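Tarkmont opens its doors, and I go to play with a robot

I missed the open day last year and heard about it for weeks, so when the sign-up sheet for the Tarkmont robotics lab went around in March I put my name down before I'd finished reading it. There were 16 of us on the 3 p.m. tour. Parking was behind the Dinlow building (follow the blue signs, ignore the map in the email, it sends you to a loading dock) and there was coffee, which was good, and little lemon bars, which were better.

I had pictured sparks and safety cages. What we got was a quiet room with a big screen, because the group does most of its work in simulation first. They build the arm and the table inside the computer and let it try things there. Ilse Ackermann ran the demo and she is a wonderful explainer. She told us the program is called Mitum and that it sets up 501 practice runs overnight while everyone is home in bed. Then she pulled up a run and let us watch the arm deal with one teal thing on a big bare table. I leaned over to my neighbor and said it looked like a crumpled raincoat, and she shushed me.
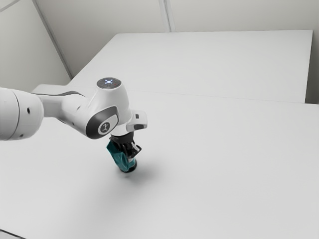 Second stop: the replay station

This was my favorite part. Nusrat Paracha had the replay controls and let us take turns going back and forth through a run, as slow as we liked. You would not believe how long a group of grown adults can argue about whether a gripper is holding something straight! Florante Lagman, who some of you know from the fall picnic, wanted to know why they don't give the arm a nice easy block to hold. Nusrat said blocks come later in the afternoon for the school groups, and that odd shapes with openings in them teach the team a lot more about where the fingers ought to go. She also pointed out the shadow on the table, and said it's the quickest way to judge by eye whether a thing is up in the air or sitting down. I've been looking at the shadows of my coffee mug ever since. 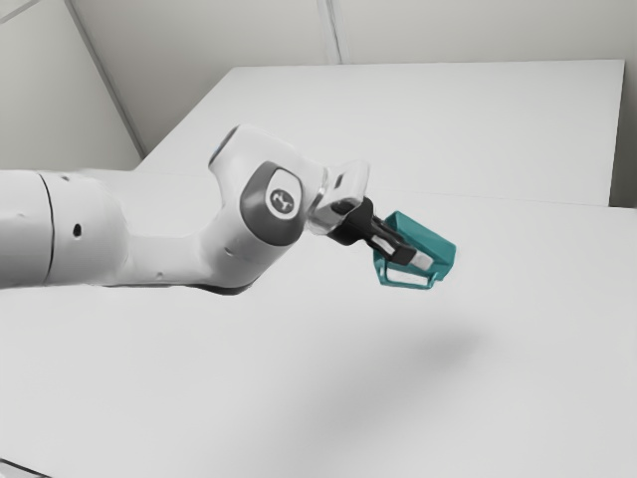

Holding on to the teal piece, well clear of the table.

After that we got to see what the work looks like from the wrist, with the view pointed out past the fingers. I found it hard to make sense of at first. From the side you have the whole arm to go by, and from the wrist you get a lot of gray and a pair of fingertips. Remedios Mercado asked how anyone could steer by that, and Ilse said the program uses the side view and the wrist view together, a bit like glancing at the road and then at your mirrors.
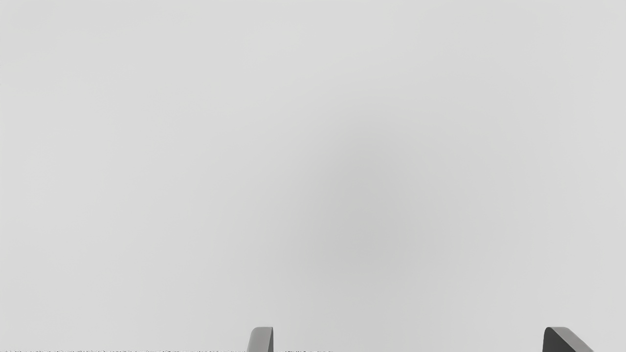 Remedios then got the chair for a few minutes and tried to drive the arm herself with a little handheld controller. She did fine. I did not do fine. I went left when I meant down, then down when I meant left, and Nusrat very kindly reset it for me — twice. There's a practice mode for visitors, thank goodness, so I wasn't messing up anyone's numbers.

We finished up with questions in the hallway. Hélène Boychuk asked when all of this moves over to a real arm, and the answer was that they test on one at the Buenaventura site once a run looks steady on screen. Ilse said they save up to 2000 runs before anyone packs a bag for that trip. Somebody else asked about jobs and got a longer answer than I could write down with a lemon bar in my hand.

If you'd like to go, the lab is planning another open day and the sign-up sheet is on the board by the front desk. Wear a sweater, they keep that room cold. And if you end up with my gray umbrella, the one with the bent handle, please leave it at the desk for me.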